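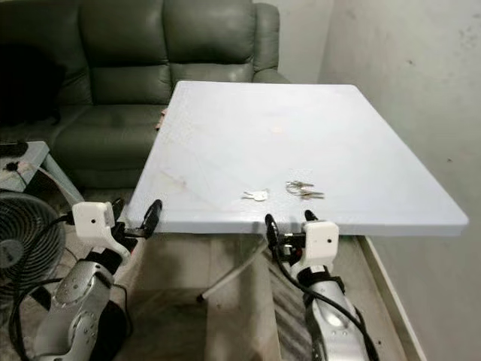

Fig. 7 – Single key (left) and key ring, close to the front edge. Grippers level with the edge.

7.4 Right arm stops under the table edge (fault 51)

Applies to the Clostine two-arm set, all units with the Sunel wrist. Left arm can do it too, less often.

What you'll notice: arm comes up from the rest pose, stops short of the tabletop, motor hum, then fault 51 on the pendant. Sometimes no fault at all, just the hum. Treat both the same.

Usual cause: table height in the Drirnby controller doesn't match the real table. Folding tables are the worst for this. Someone moves the table, opens the legs again, height is off, arm thinks it has room to come up and it hasn't.

CAUTION – Do not put a hand between gripper and table edge while the motors are live. The arm may still be pushing upward. When the fault clears it can jump.

CAUTION – Do not press Resume. Resume carries on with the old path and will lift the table.

To clear:

1. Press the red stop. Wait for the hum to go.
2. Check the cables on both arms. If one has caught on the table or a leg, leave it for now, see step 5.
3. Hold the arm below the wrist, not by the fingers. Second person if you have one.
4. Press and hold Release. Arm goes slack. Lower it straight down until the gripper is well clear, then draw it back from the table.
5. Free the cable. Look for nicks. Damaged cable = stop here and ring Chauhan service.
6. Same for the other arm, even if it looks fine.
7. Take everything off the tabletop. Keys, rings, the lot.
8. Measure floor to tabletop at the front edge, both corners. Use the higher figure.
9. On the pendant: Set-up > Table > Height. Type it in millimetres (factory setting is 700). Save. It does not save by itself.
10. Release the stop and run Home at slow speed. Keep a hand on the red button.
11. Run Edge Check. Both grippers should pass over the edge with out touching it.

Note: if the two corners differ a lot, sort the table legs first, then go back to step 8.

Note: small items go further back on the table when you restart. Too near the edge and the fingers have to come in low, and you'll be back here with the same fault. Key rings slide when nudged, so check wich way they are lying before each run.

If fault 51 comes back straight after Home, the height is not the problem. Check the log for code 89 (wrist sensor). 89 present – section 7.6. Not there – switch off at the wall, wait for the lights to go out, start again from step 8.

Do not run the arms with Edge Check turned off. Not even for a quick test.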